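Working beside the sorting arm: quick guide for kitchen bench staff

Imke's rules, short version. Set the bench first. Leave a gap in front of the gripper.

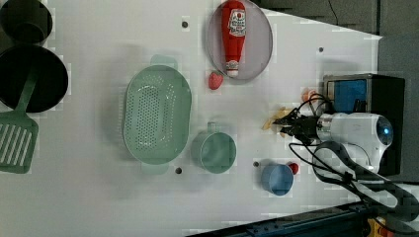 Play food, cups and pans set out at the arm.

Speed at 80 for soft items, never 100. Check the grip before you walk off.

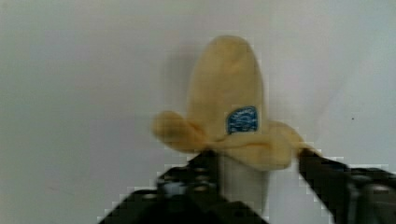 Gripping soft items

Peel flaps catch on the fingers. Stop, clear, restart.

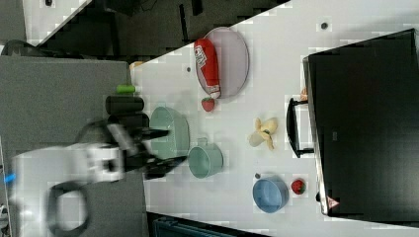 Your job shifts from lifting to watchng. Less reaching, more resets. With a banana mid-table and a bowl near the gripper, call the pick out loud. Problems to Henrique.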